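Filed under: Sidewalk Delivery > Rules & Good Practice

Sim hours toward the permit – do they count?
Started by rkatayama, April 2018

rkatayama
Lesness has published its draft rules for sidewalk robots. You need 284 supervised miles before the person walking behind can go home. Section 8 says simulated miles "may be considered." Considered by whom, it doesn't say. We have 3,282 of them in Dostix and I'd like somebody to consider them.
Rin

curbfeeler
Zero. I've never seen a simulated dog.

mott_b
We got partial credit in Hedden last July, but only because we logged clearance to every fixed object and handed over the worst runs along with the good ones. The reviewer skipped the good ones.

curbfeeler
So you got credit for failing. I'm in the wrong end of this business.

mott_b
You get credit for writing it down. Different skill, worse pay.

rkatayama
Clearance is where I'm stuck. The draft wants three feet of walking space left beside the robot whenever it stops. Fine on a wide sidewalk. Then somebody has put a pay phone near the curb, with a hydrant and a mailbox farther along, and my planner decides the polite place to wait is next to the phone.

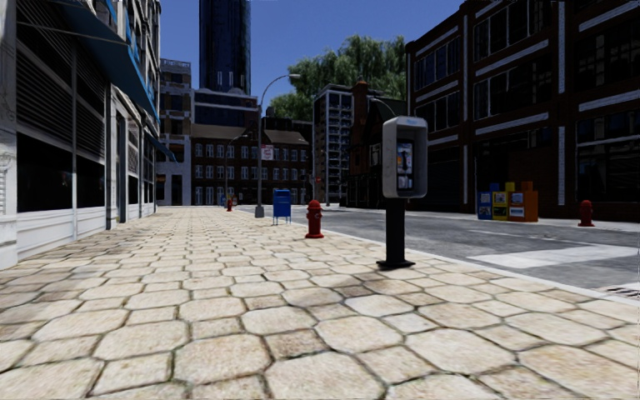 I've moved the waiting spots twice. What I can't tell is whether the three feet is measured from the robot's body or from the flag, which sticks out and wobbles. The draft has a full page on what color the flag should be.

kang_owner
Measure from whatever sticks out farthest. We run the Kang and the mirror counts. Ask me how I found out.

curbfeeler
How did you find out?

kang_owner
In writing.

mott_b
I'd also keep it away from the hydrant, whatever the draft says. Fire departments don't read section 8.

curbfeeler
Still zero from me. Stone pavers in a sim never come loose. Walk the 284 like the rest of us and buy decent shoes.

rkatayama
I'm walking them anyway – my question was whether I could stop sooner. Sending in the clearance logs with the bad runs on top. Does Lesness want those as a spreadsheet or on paper?

mott_b
Paper. Three copies.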